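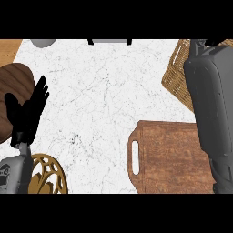
The trial lasted 17 days, and by the second week I had stopped reading the leaflet.

Isanell had sent me the kitchen package to review, the Plerari, at 2199 for the pair of arms and another 100 for fitting. Before it would touch anything of mine, it rehearsed. I gave it a list of what I kept on the counter, and it spent the night working through a made-up version on the screen in the hall. Wicker basket, two boards, the gold trivet my aunt brought back from Bromden. I went down for water and stood watching it with the glass in my hand.

The marble was better than mine. Mine has a burn by the sink.

In the morning the arms laid out breakfast without a knock. I wrote that down. I wrote that the left hand was slow with lids and that the right one was good with bread. Chauvin, who make the rival set, had managed neither, and theirs cost 2211.

On the last evening I took the trivet off the list. I wanted to see how quickly the thing would adjust, and I thought it would make a useful paragraph. At two o'clock I went down again. The counter on the screen had been drawn afresh, and the trivet was still there, in the same corner.

I checked the list. I had saved it properly.

The courier came at nine to take the arms away. I signed for them, gave the Plerari four stars and took out the sentence about lists. Then I put the trivet back on the counter – a little to the left, where it had been on the screen.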